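3.2 Where indoor footwear is kept

We were delighted by how much people in Gaditstead had to say about slippers! Of the 377 households that returned the diary, 200 kept at least one pair by the front door, and many wrote long notes in the margins about who wears what, and when. Telline, the smaller town, sent back fewer notes but far richer sketches of hallways.

Bare wood floors came up again and again. People with carpet mentioned slippers mostly in winter, while those with wood wore them all year (several owned a separate pair for guests, a lovely habit we hope to follow up).
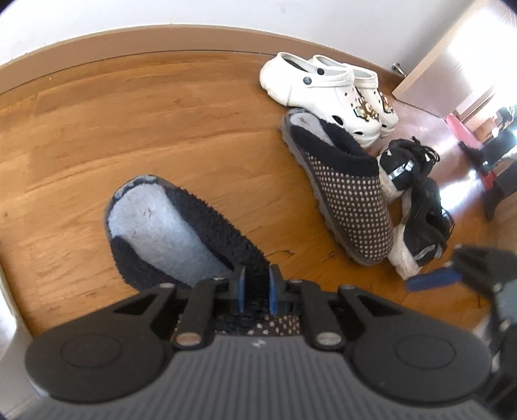

Figure 2. A slipper on a wooden floor, next to a white wall.

Guest pairs were more common in homes with older residents, and we return to them in Section 4.

Last updated: August
2 comments
Contact | Copyright Skov | Back to top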